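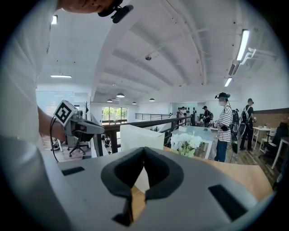 ### 3.2 Furniture and small objects

The tables on the upper floor were chosen from the same types that we met in the Wiltent survey of shared work rooms. We wanted surfaces of different color, so that the effect of the surface on sorting could be compared. Each task used at most seven objects, and the list of objects was fixed in November. 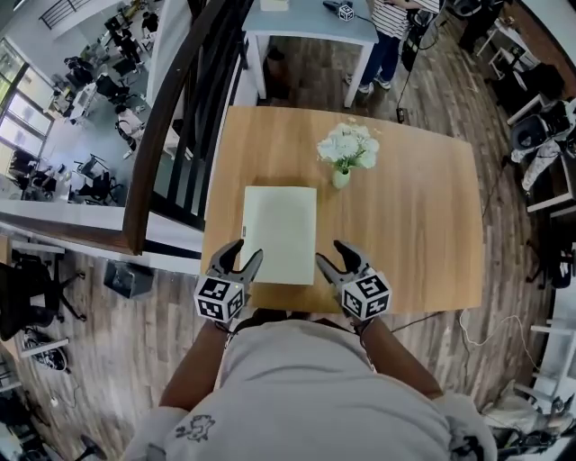
**Figure 3.** Tables and objects in the upper room.

Pale objects on pale surfaces were the most difficult group in our list. Participants in the Baudry study gave a similar opinion, but their room had only dark desks. In Figure 3 the off-white board lies on the light oak-colored table, and the small vase with white flowers stands a little farther forward. We kept such pairs in the list, and they are discussed again in Section 7.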